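Luline waxed jacket: sleeve lining pulling at the cuff
Outerwear and Tailoring > Fit and Alterations

greltolwood_4
Bought the Luline field jacket in April, size M. The sleeve lining is shorter than the shell. With the arm bent, the cuff turns inward and the shell puckers at the seam. Shell is waxed cotton, lining is viscose twill. Is this a fault or does it ease with wear?

hemgauge
Viscose will not ease enough to matter. Turn the sleeve out and measure lining and shell along the underarm seam. A lining needs spare length at the hem, normally a small pleat. If there is no pleat, it was cut short.

zein_owner
Disagree. My Zein jacket did the same and settled after 2 months. Wear it before you unpick anything.

hemgauge
Your Zein has a cotton lining. Different cloth, different behaviour.

greltolwood_4
Measured it. Shell 60 cm, lining level with it, no pleat.

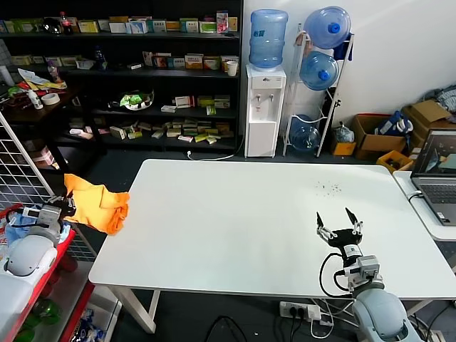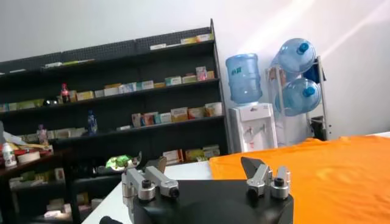

Shoulder seams match on both sides, so I don't think the sleeve is set in wrong. The left is the same as the right.

Roya Alipour
Level at the seam means short in use. Two options. Return it, or have a tailor let a strip of matching lining into the lower sleeve, hidden above the cuff facing. I would not let the hem down, there is rarely enough turned under on a Luline. Ask for a long machine stitch through the waxed layer, as every needle hole in waxed cotton stays open.

zein_owner
Paying for alterations on a jacket that cost 138 is poor value. Return it.

Roya Alipour
Depends on the quote. It is a short job if the cuff facing is only tacked.

hemgauge
Also check the armhole. If the lining is tight there, adding length at the cuff moves the pull and does not remove it. Raise the arm to shoulder height and see which end drags first.

greltolwood_4
Cuff drags first. Armhole is fine. Arnano had the same jacket in stock with a pleated lining, so they may have changed the pattern. I'll ask for an exchange.

zein_owner
Check the sleeve on the replacement before you take the labels off.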